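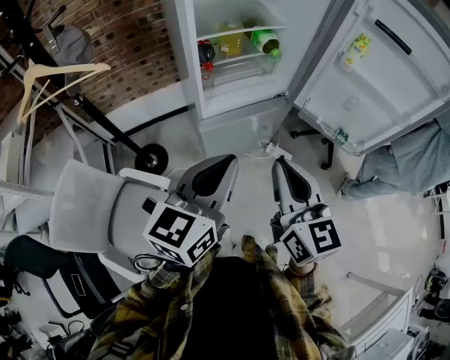 How to clean a fridge without buying anything special

Every March, when the weather turns, somebody tries to sell me a fridge spray. The one I was given last time was called Birnard, and the label promised to kill odours "at the source". The source was half an onion. I threw out the onion.

You need dish soap, bicarb soda, two cloths and a bowl of warm water. Allow an hour if you haven't done it for a while.

1. Turn it off and empty it

Switch the fridge off at the wall. Put the milk, meat and leftovers in an esky with an ice brick. Jars of mustard will survive on the bench. Read the dates as you go, and be hard on anything with a lid you don't want to lift.

2. Take out the shelves

Leave glass shelves to come up to room temperature before they go near warm water. Plenty of guides skip this and I've seen a shelf crack in the sink. Drawers usually lift up and then out. If one won't budge, check whether the door is open all the way before you start pulling.

3. Wash the inside

Mix a good squirt of dish soap into the water and work from the top down. For dried spills, lay the wet cloth over the spot for ten minutes and go and do something else. Scrubbing straight away mostly scratches the plastic.

Wipe over again with two tablespoons of bicarb in a litre of warm water. Does it do anything soap doesn't? A bit, on smells. I'm not convinced by the open box of bicarb people leave at the back for months. Mine sat beside a blue cheese and the cheese won.

Skip the vinegar-and-bicarb mix. It fizzes, then you have slightly salty water.

4. Do the door seal

Run a damp cloth along the folds, using the handle of a teaspoon to push it in. Dry it properly. To test the seal, shut a piece of paper in the door and tug. If it slides out with no drag at all, the seal may be worn, though try a few spots before you pay anyone.

5. Put it back together

Dry the shelves, switch on, and aim for 3 degrees. The numbers on the dial are not degrees on most models, so use a cheap fridge thermometer stood in a glass of water overnight. Wait until the fridge feels cold again before you reload it.

Comments are open if your drawers come out some other way.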